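Fil : comment nous collectons des démonstrations pour notre petit bras. Je le fais en français parce que plusieurs étudiants de Ketby me l'ont demandé. Pardon d'avance pour les fautes.

1/ Le projet s'appelle Siltine. Nous sommes deux et demi : Sarla Negi pour l'apprentissage, moi pour le matériel et la téléopération, et Ffion Wogan qui vient quand elle a le temps. Le but est modeste : un bras bon marché qui range des objets dans une cuisine de jouet, à partir d'exemples.

2/ Une démonstration chez nous, c'est un épisode de 23 secondes au maximum. Une personne guide le bras, on enregistre les positions des articulations et les images, puis on écrit une phrase d'instruction. La phrase est écrite après l'épisode. Avant, on avait tendance à tricher un peu pour lui obéir.

3/ En avril nous avions 600 épisodes. Après le tri, il en restait beaucoup moins : 210 ont été jetés. La plupart pour une raison bête, l'opérateur hésite longtemps au-dessus de l'objet et le modèle apprend très bien à hésiter.

4/ Donc première règle : si vous hésitez, vous arrêtez et vous recommencez. On ne garde pas l'épisode « presque bon ». Sarla est plus sévère que moi sur ce point et les courbes lui donnent raison.

5/ Pour la cuisine, le poste est simple. Le bras est fixé au bord du bureau, le jouet est juste à côté, sur la moquette. Il faut que la pince arrive au-dessus du plan de cuisson sans que le bras soit complètement tendu, sinon les servos du milieu forcent et le mouvement devient saccadé.
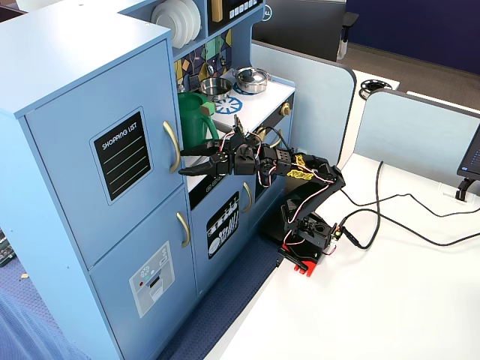
Le bras au-dessus de la cuisine, la pince tournée vers le pichet vert.

6/ Les casseroles en métal sont pénibles à cause des reflets. Nous les avons gardées quand même. Si on enlève tout ce qui est difficile, on obtient un modèle très content de lui qui échoue à la première casserole.

7/ Entre deux épisodes, on déplace les objets à la main. Pas de grille, pas de marques au feutre. Bajpai, notre script de tirage, choisit seulement l'objet et la zone d'arrivée. Au début je choisissais moi-même et, en regardant les données, j'ai vu que je mettais presque toujours le pichet à gauche.

8/ On change d'opérateur toutes les 5 séries. Les gestes sont vraiment différents : Ffion arrive par le haut, moi de côté, Sarla très lentement. Je ne sais pas encore si ce mélange aide le modèle ou s'il le trouble. Si quelqu'un a mesuré cela proprement, je suis preneur de la référence.

9/ Les portes, pour l'instant, on n'y touche pas. Les poignées en barre sont fines et nos doigts de pince sont longs, on glisse. Ginix, notre deuxième version de pince, devrait avoir des bouts plus souples. Elle est dessinée, pas imprimée.

10/ On me demande souvent la fréquence d'enregistrement. Je préfère répondre quand le format sera stable, nous l'avons déjà changé deux fois et il a fallu tout convertir.

11/ La suite : reprendre les épisodes jetés un par un et noter pourquoi. Je mettrai la liste des motifs dans ce fil.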